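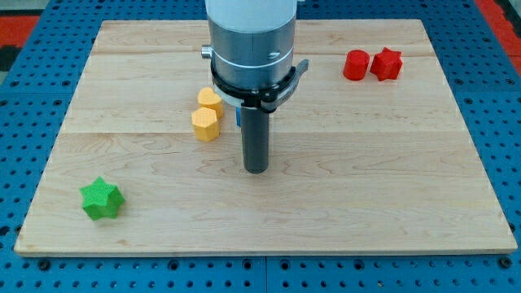 December, Pala cell

Ran the push-policy evaluation again with the new weights Gaurav trained overnight. Task is language-conditioned pushing: one instruction at a time, e.g. "push the green star next to the red star" or "move the yellow heart toward the red cylinder." Five blocks on the maple board, same shapes as last week.

Training set is the 2,000 teleop pushes Liv and Ghazala collected. Only change from the previous run: we relabel each push with the end state it reached, so a failed push still counts as a demo of something.

79 trials so far, 22 failures. Sorted the failures from the logs:
– Most are lost contact on the stars. The rod slips off a point and the block spins in place.
– Next is wrong block of the right color, mainly yellow. The policy does worse when the heart and the pentagon start close together.
– 2 were controller stops, not the policy. Kept in the total for now, Joar wants them listed separately.

Single-block moves to a region look fine. Instructions that need two blocks brought together are still the weak part, and recovery after overshoot is slow – it circles the block before it commits to a side.

Tip height left at the old setting. Tried lower in the morning and the rod dragged on the wood.

To do: rerun the yellow pair with wider starting gaps, ask Kjell if the Strand baseline used the same time limit, copy logs to Zatura before the next batch.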